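Cell notebook, simulated twin of the Povo table – Monday

Carried on with the ball pick. Gun-woo left the model on the shared drive with the new base block under the arm.

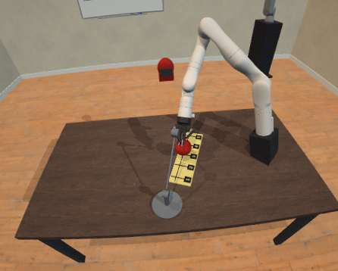 Grip height was still wrong when I loaded it this morning. Commanded height over the board and the height the planner reports differ by 7 mm, same as on Friday's log. Bernd thought it was the fingertip frame. I checked it against the drawing and the fingertip frame is fine. The offset sits in the base: when the block was swapped, the mounting plane was taken from its underside and a shim from the old setup stayed in the file. Removed the shim, saved as rev 30, reloaded.

Reran the descent onto the ball at slow speed. Reported and commanded heights agree now. Contact on the ball is still jumpy. Solver step was left at the default, so I halved it. Better, but the run takes nearly twice as long on the Zodov machine. Leaving it halved until Annelore has had a look at the friction values.

Collision list: the stand with the thin rod was not in it. The rod is close to the gripper on the way down and the planner was treating it as free space. Added base, rod and top joint as three separate shapes. One big box round the lot blocks the whole approach from the left – tried that first, planner gave up after 519 attempts.

Second arm on the pedestal: joints locked in the file, no controller attached. Leave it that way. Lutz wants it live in May and it will need its own namespace first, otherwise both arms answer to the same joint names.

Shadows on the table are heavy and the color threshold for the ball drops out on the darker side. Asked Tatiana whether the light can be moved or softened in the Xenos export. Do not fix this by widening the red range, we did that in Dernness and it started picking up everything.

Seed for today's runs is 2891.

To do
– friction values (Annelore)
– repeat descent with the board turned
– copy rev 30 to the real cell's folder, base offset only, not the solver step
– delete the old shim file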